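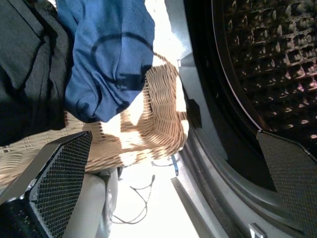 A Year of Readings: Where the Daily Book Stands

Posted 08/11/2021

It is my privilege to report to the readers of this blog that the manuscript of the Jolalden Daily Book is complete and has been sent to the printer. The book contains 366 short readings, one for each day of the year and one for February 29, each consisting of a passage of Scripture, a paragraph of reflection, and a closing prayer. It will be presented to the members of Jolalden Chapel in honor of the congregation's 60 years of worship in the present building.

I accepted the position of general editor with some hesitation. My own training is in church music, and I had previously edited nothing longer than an Easter program. The pastor, Evelien Willems, was kind enough to review the first month of readings with me line by line, and the style we settled on then has been kept throughout. Reflections are limited to one page. Personal stories are welcome where they serve the passage. The names of living persons outside the writer's own family have been removed.

Members were invited to submit as many reflections as they wished, in English or Korean. Woo-jin Kong prepared the translations, and both versions will appear on facing pages wherever the original was written in Korean. I am aware that this makes the book considerably thicker than the one first proposed.
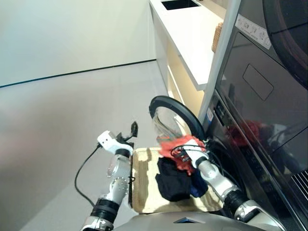
Laundry in the woven tray, close to the machine.

Questions have been raised about the arrangement of the readings. The book follows the calendar year and does not follow the church year, which begins with Advent. I argued for Advent and was outvoted. The movable feasts have been placed in a separate section at the back, so that a reader may turn to the Easter readings in any year without regard to the date. A ribbon will be bound into each copy for this purpose, and a second ribbon will mark the daily page.

The psalms presented a particular difficulty. A great many writers chose the Twenty-third, and we could not print it every other week. Where several reflections treated the same passage, I wrote to each author and asked whether another text might be considered. Nearly all agreed with good grace. Bo-ram Ryu took on three passages from Numbers that had been left without a writer, and her page on the daughters of Zelophehad is among the finest in the collection.
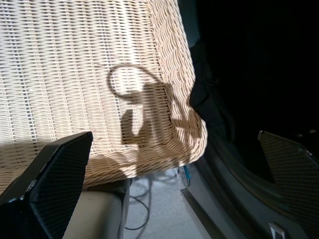
The prayers were handled differently. Most were drawn from the notebooks of the Liniro prayer circle, which met in members' homes before the present chapel was built and recorded its petitions by hand. The notebooks hold 1473 entries, many of them a single line. Chae-won Han typed them all and noted where the handwriting could not be read with confidence. We have corrected the spelling and left the wording alone. One entry, dated only "June, early," asks for rain and for patience with the choir. It appears on the fourth of that month.

The first printing will be 100 copies in a dark green cloth binding. Large-print copies may be requested from the chapel office, and I would ask that such requests be made soon, as they are set separately. Copies for members who have moved away will be mailed at the congregation's expense, provided that we have a current address.

I have been asked whether the book will also be offered in electronic form. At present it will not. Several writers gave permission for a printed edition only, and their wishes will be respected.
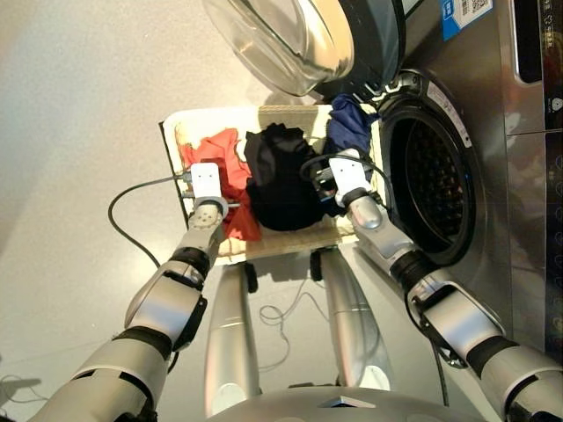 Raimonds Kütt wrote to me after the last notice to ask whether readings for family use, with children at the table, had been considered. He observed that a full page is long for a six-year-old before supper, and he wondered whether the prayer might be printed in larger type so that a child could read it aloud.

The type size has since been raised for the prayers, and I am grateful for the suggestion. A shorter book for children is a separate matter, and I would gladly see it taken up by someone with more experience in that work than I possess.

Corrections to the list of contributors may still be sent to me until the proofs are returned. Please give your name exactly as you wish it to appear, including any middle initial.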